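Monday, December 31, 2018

**Student robotics club opens its picnic table task to other schools**

WUTISLOW – The robotics club at Menemier College has published the full rules, parts list and practice notes for its picnic table task, in which a robot has to move play food and small foam cubes between a basket, a dish and the tablecloth. Any school or college club may use the material free of charge, and teams can now register for an open contest in May.

Play food and foam cubes on the checked cloth at the club's practice table.

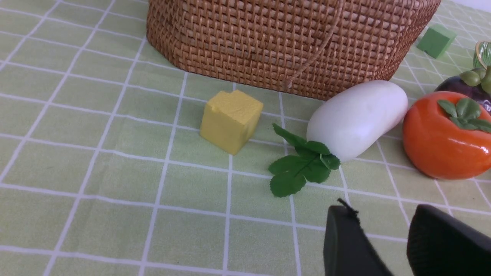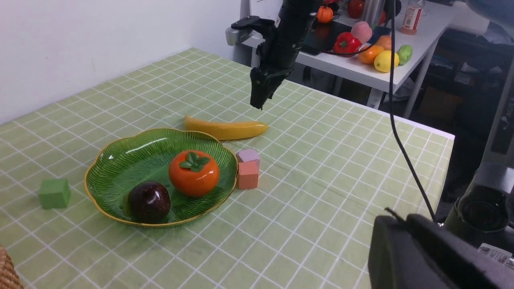
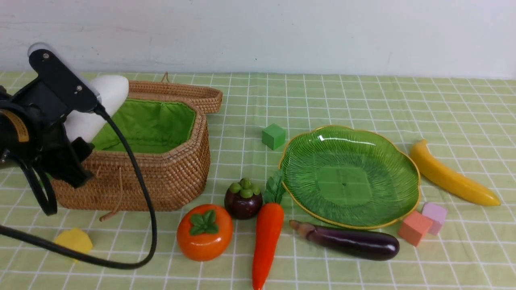
The task was written by students on the second-year automation course, who wanted something that could be set up on an ordinary table and put away again at the end of an evening. It is called Dornenis, after the street where the club first met.

"We had been sorting coloured blocks into trays for two years and most of our members could do it in their sleep," said Ravindra Yadav, the student who leads the club. "Fruit and vegetables are harder. A banana has a bend in it, a persimmon has leaves on top, and an aubergine rolls if you touch it in the wrong place. You have to think about where to take hold of each one."

A Dornenis round lasts 100 seconds. Before it starts, the referee draws a card which says what has to be moved and where it has to end up. A simple card may ask for one cube to be placed in the dish. A more difficult one may ask for several pieces of food to go into the basket in a set order, with the lid closed afterwards. Teams do not see the card until the round begins, and the referee lays out the table differently each time.

Points are given for each item placed correctly. Points are lost for anything knocked to the floor, for a dish moved outside its marked area and for a tablecloth pulled out of place. A team may stop its robot once in a round without penalty. Robots may be driven by hand or may run on their own, and the two kinds are scored in separate classes.

Practice

Club members have logged 3474 attempts at the task during the autumn term. Each attempt was written up with the card drawn, the class, the time taken and a note on what went wrong, if anything did. The most common fault in the log is closing the gripper too early on a round object, which pushes it away. The second is catching the tablecloth along with the item.

The log is included in the published material, along with 263 task cards and a plan for laying out the table. The cards are sorted into four levels, and the club suggests that new teams stay with the first level for at least a month.

Teun Mertens, who teaches automation at the college and supervises the club, said the written notes had been as useful as the driving.

"At the start of term the notes said things like 'dropped it again'. By December they said which side the item was held from, how high it was lifted and when it slipped," he said. "That is the sort of report they will be asked to write at work, and they got there by doing a lot of them."

Mr Mertens added that the students had also settled most of the rules themselves. An early version gave extra points for speed, and it was dropped after members found that teams were rushing the first item and losing the rest. The present rules use time only to separate teams with equal scores.

The May contest

The contest will be held in the main hall at Menemier College. Over 60 students from clubs in the region are expected to take part. Each team may have up to five members and must bring its own robot, controller and laptop. The college will supply tables, cloths, baskets, dishes, cubes and play food, and every team will have a practice period on the morning of the contest.

Robots must be fixed to the table or to a stand beside it, and must have a stop button within reach of the driver. Grippers may be bought or home-made. Finger pads may be changed between rounds but may not be sticky. Cameras are allowed on the arm and above the table.

Jansen, a local supplier of workshop equipment, is lending the stands and will give a set of hand tools to the winning team in each class. Entry is free. Teams from outside Wutislow can ask the college for help with travel costs when they register.

The rules, cards and log can be collected from the college reception on a memory stick or requested from the club by email. Registration forms are available from the same office, which reopens after the holiday.

Press contact: Teun Mertens, Automation Department, Menemier College, Wutislow.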